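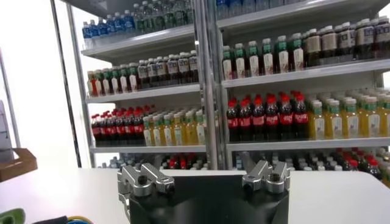 Visit to the Kurkham Shared Workshop
Jul 26, 2020

Members of the Lenlow Makers Association visited the Kurkham workshop to review progress on Cloner, a bottle-handling gripper built by the workshop's own members. The project began in May and has a parts budget of 500 dollars, of which over 70 remains.

The visit opened at the main bench. The gripper has a black body with two silver aluminum finger brackets fastened by hex screws. The builders explained that the brackets were cut on the workshop's own mill and that the first pair was discarded after the holes were drilled out of line. Drawings for the second pair are kept in the parts cabinet and may be copied on request.

Bottled drinks were chosen as the test load. The white shelving holds water, tea, cola and yellow juice, grouped by kind, and the build team keeps to that order between sessions. Our members asked how the fingers would manage a shelf packed this tightly. The team replied that removing a bottle from the front row is the present goal, and that putting one back will be addressed later.

Wiring was discussed at length. Gunawardena Supply, which provided the motor, has offered a replacement cable, and the team expects to fit it before the next session.

The association thanks the workshop for its hospitality. Members wishing to join the second visit should write to the Lenlow office, quoting reference 923.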